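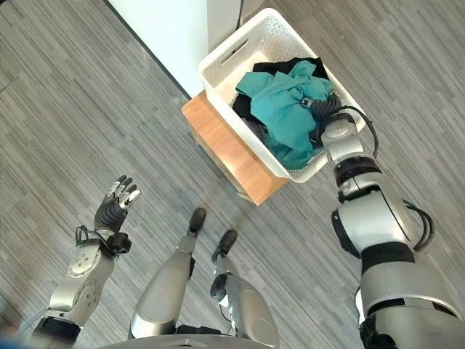
Prorkonness Counselling Card Set

The Prorkonness Card Set is a conversation resource for use by qualified counsellors working with young people and adults. It was developed at the Kidthorpe practice under the direction of Wahyudi Nair and is supplied to private practices, schools and family services.

Each set contains 50 printed cards, divided into 4 colour-coded groups: home, friendship, school or work, and feelings. The cards carry short prompts in plain language. A counsellor may lay out a whole group or select 3 or more cards before the session - the guidance booklet describes both approaches and gives suggested wording for opening and closing a discussion.

The set is suitable for one-to-one work and for small groups. It is not a diagnostic tool and should not be used to score or assess a client. Younger children may need the prompts read aloud.

What is supplied
Card set, 50 cards
Guidance booklet, 20 pages
Storage box with lid
Blank record sheets, which may be copied within the purchasing practice

Versions
The Dobson edition is intended for clients of secondary school age and over. The Heker edition uses larger type and shorter prompts. Both follow the same order, and the booklet is common to the two.

Care
Cards have a matt coated surface and may be wiped with a soft, slightly damp cloth. They should be dried before being returned to the box. Single replacement cards can be ordered by quoting the number printed on the reverse.

Ordering
Orders are accepted from practices and from individual counsellors, who are asked to state their professional registration when opening an account. Payment may be made by card or by invoice. Unused sets may be returned in their original wrapping - please contact the Kidthorpe office before sending anything back. The office is closed on Saturday.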